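Aligning two gripper streams before you build a dataset

This page explains how to bring the recordings of two hand-held grippers onto one clock with Stedivel, our small command line tool. You need version 4 or newer and the raw folder of one session.

Step 1. Copy the session folder to your local disk. Stedivel reads from a network drive too, but it is very slow there.

Step 2. Run "stedivel probe" on the folder. It prints the first and last timestamp for each stream. In my Kenora session the left stream started 786 milliseconds after the right one, and this is normal.

Step 3. Run "stedivel align --ref right". The tool compares the rotation speed from both motion sensors and looks for the best offset. Please do not move files while it works — it keeps them open.

Step 4. Open the report and look at the residual curve. It should be flat. If it climbs slowly, the clocks drift, and you must add "--drift linear" and run the step again.

Step 5. Export with "stedivel export --format grolgate". The Grolgate loader expects both streams in one file.

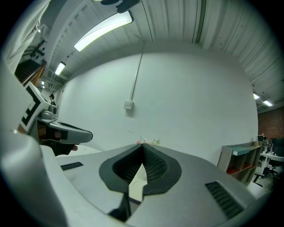
Can I align the streams if one motion sensor log is missing?

You can, but only by the marker track, so add "--source marker". The result is less exact, and I would check the first seconds by eye before I export.

The old Diekmann scripts still read the exported file, except for the drift field, which they skip.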